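Workshop notebook: Pugh House retreat tapes, transfer and edit

31 May 2026

Print | E-mail

Reading time: 4 min 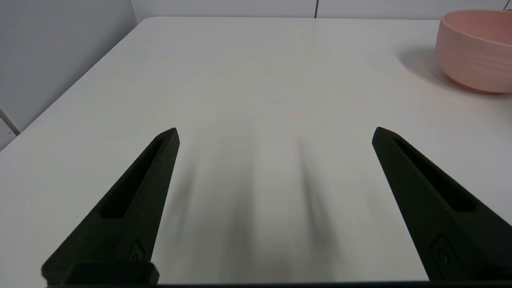

Gripper fingers over the white tabletop.

Transfers. 40 cassettes of the 200 are now captured flat, both sides, no processing. Filenames follow the box label even where the box label is wrong. Corrections go in the notes column only. Devendra renamed several last month to match the spoken titles and we lost the link to the handwritten index, so those have been put back.

Deck. The Jisteck runs slightly fast when cold. Checked against the opening bell, which is the same bell on every tape and still hangs in the shrine room at Pugh. Mererid recorded it there on the handheld and I compared the fundamental. After a warm-up the deck settles and the two agree well enough that I am not correcting speed on anything captured in the afternoon. Morning captures need redoing. Marked in red on the sheet.

Azimuth. Adjusted per tape, by ear in mono, listening for sibilants in the translator's voice. The teacher's voice is too low and too far off mic to be any use for this.

Tape 19. Second talk on working with anger, the one people keep asking for. Side A is fine until the teacher starts on the difference between the feeling and the story told about the feeling. Then there is print-through, an echo ahead of each phrase, clearly audible because he leaves such long gaps. Tried the following:

- Gate on the gaps. Removes the pre-echo but also the room, and the silences go dead. Catrin listened blind and picked it out at once. Rejected.
- Urov denoise, speech preset, moderate setting. Smears the Tibetan consonants and leaves the English alone, presumably trained on English. Rejected for the teacher, acceptable for the translator.
- Manual attenuation of each pre-echo, with room tone from the start of side A laid under. Slow, but it sounds like a room with people sitting in it. Going with this.

Rewinding and storing tail out may reduce print-through on the ones not yet transferred. Prys has started on the next box. Leave those alone until he says they have rested.

Silences generally. House rule for the Elura series, restated after the discussion over lunch: pauses inside a talk stay at full length. Pauses while the translator catches up may be trimmed, never to less than a breath. Guided sittings are not trimmed at all, even when the listener will think playback has stopped. Jui-lin wants a spoken note at the head of those episodes giving the length of the silent portion. Agreed. Text to be drafted, Catrin to read it.

Coughs stay in unless they cover a word.

Chants. The refuge verses at the start of each talk are recorded very hot, the whole hall on a microphone set for one person. Clipped on nearly every tape. De-clipping gives a hollow result on group voices. Proposal is to fade in on the last line of the chant and pull it down under the bell. Mererid objects that the dedication at the end is kept whole, so dropping most of the opening makes the talk lopsided, and for regular practitioners the verses are part of the teaching. Not settled. For now, two versions of each master: one full, one with the fade.

Translation. On tape 19 the translator gives "disturbing emotions" for the first half and "afflictions" after the tea break. Same word from the teacher both times as far as Jui-lin can tell. We do not touch the audio. Transcript keeps what was said, with the Tibetan term in brackets at first use. The episode blurb should pick one and stick to it.

Questions from the floor. Mostly inaudible. Boosting them brings up the heating. Where the teacher or translator repeats the question, cut the original. Where nobody does, Catrin will re-voice it, in a plainly different acoustic so it can't be mistaken for the tape. Check permission before using any question in which the speaker describes something personal. There is one on side B about a parent's death. Hold that one back.

Levels. Matching the translator to the teacher by clip gain, not compression. The compressor pumps on the bell.

To do
- Redo morning captures
- Finish pre-echo on side A, then start side B
- Demagnetize heads before the next box
- Ask Pugh whether the printed schedule for the August retreat survives. It would settle the order of the evening talks
- Backup drive is full, Prys has the spare
- Return the splicing block to Devendra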